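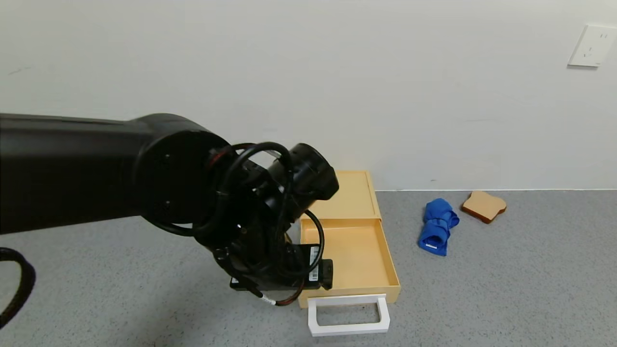
Household Tasks, Unit 4: Putting Away in a Drawer
Handout for the practical, Mullbridge
Instructor: Nermina Dimitriou

Read this before the practical. You will work with a small tan drawer unit that stands on the floor against the wall, one drawer, white loop handle. The written part is worth 40 points.

1. The handle

A loop handle is grasped by its front bar. Take it near the middle. If you pull from one corner, the drawer turns a little in its opening and can stick. Pull level and stop before the drawer leaves the unit. Students in Caoimhe Mac Giolla's group should also write down which hand they used.
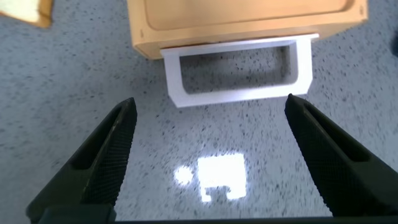
2. Placing the item

Start with an empty drawer. Choose one small item and set it down flat. Do not drop it in. An item near the front rim is easy to reach again, but check that it sits lower than the rim before you close.

Soft things such as a cloth should be folded or rolled first. Loose corners get caught.

3. Closing

Push on the front face with a flat hand. Keep fingers out of the loop.

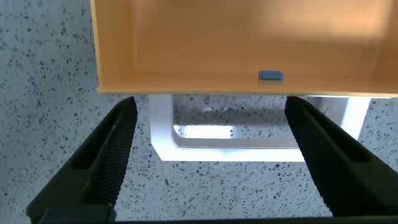
Fig. 3. Small blue item near the front rim.

For the write-up: describe your grasp, where you put the item, and anything you had to do twice. One page, handed to Edin Grgić by 18 May 2019.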